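Citing a quotation when the printed editions disagree

Posted in Books and Quotations

Suleiman Ezeani

I keep a file of quotations from novels, 170 entries so far, each with author, title, chapter and page. Thirteen of them have a problem I can't settle. The wording in my paperback differs from the wording on the quote sites, and in two cases from the library hardcover as well. The differences are small: a comma, "grey" for "gray", one dropped clause. The longest comes from Sasten, a novel of almost 600 pages, where the paperback was reset and the page numbers no longer match. Which text should I treat as the correct one, and how do I cite it?
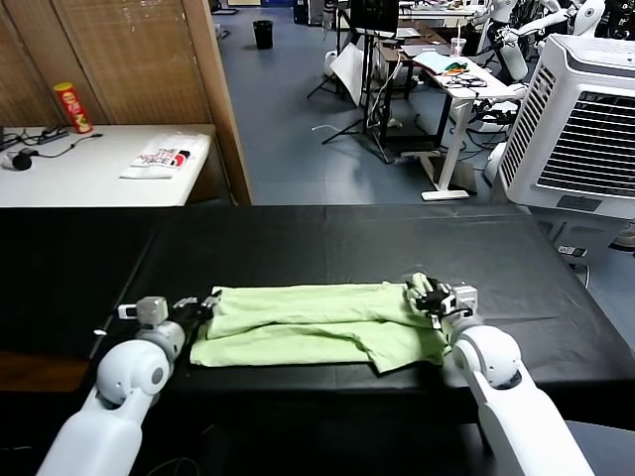 Brirkville, March 6, 2020

Adding details that were asked for. The hardcover of Sasten is the first edition. The paperback has no note on the text, only "reprinted with corrections" on the copyright page. I don't own an e-book of it. The file is for my own use, but I would like to share it with a reading group later, so the citations need to work for people with other copies.

Wurnico

Cite the copy you have in your hand. A citation says where you found the words. It makes no claim that the author preferred them. Give the publisher and year of that printing, then the page. For readers with other copies, add the chapter and the paragraph number within it – that survives resetting in most cases.

For the 13 problem entries:

1. Copy the passage again from the book, with the book's own spelling and punctuation. Do not change "grey" to "gray".
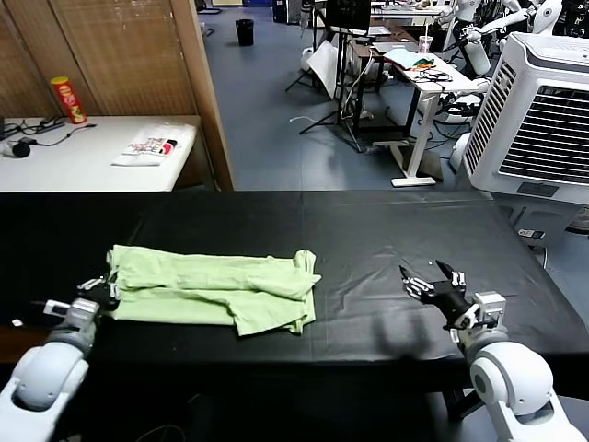
2. Check for a dropped clause. If a clause is missing from the quote site and present in both printings, the site is wrong. If it is missing from the paperback only, it may be one of the corrections. Note both readings.

3. Mark your own cuts with an ellipsis in square brackets. Plain dots should be left for dots that are in the original.

4. Keep the speaker separate from the author. A line spoken by a character is often passed around as the author's opinion, and the entry should say who speaks it.

Quote sites are useful for finding a passage. I would not cite one for the wording. Most entries there were typed from memory or copied from another site.

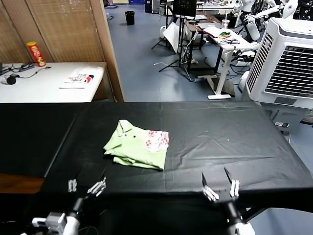
Shehu

I agree with most of that, except for the paragraph numbers. In chapters that are mainly dialogue you can be counting past 50 and lose your place twice. I give the chapter and the first three words of the paragraph. Anyone with an e-book can search for them.

Also, "reprinted with corrections" usually means typos. I'd go with the paperback.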